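Mandcombe Allotments and Gardens Society
Minutes of the September meeting, Semholm Room, 7 pm

Present: Wajid Hashmi (chair), Arsalan Butt (minutes), 16 members, one dog.
Apologies: received from most of Mengal Lane, as usual.

1. Minutes of the last meeting
Agreed, after the word "shouted" was changed to "remarked".

2. Water
The bill came to £1,648. Plot holders with ponds were invited to reflect on this. Two did so at length.

3. Autumn supper
Soup, bread and apple cake. The marrow curry was proposed again and fell by 2 votes, its author abstaining with some dignity.
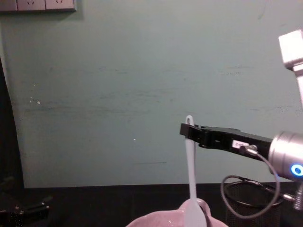
Members bringing puddings should tell Arsalan in advance, as last year we had nine crumbles and no custard.

4. Hedge
Mr Hashmi reported that the Peseria Road hedge is still there. Cutting deferred until the birds, or the council, have finished with it.

5. Any other business
A wheelbarrow has gone missing. A different wheelbarrow has turned up. Discussion was closed at 8.40.

Next meeting: October, same room, bring a cushion.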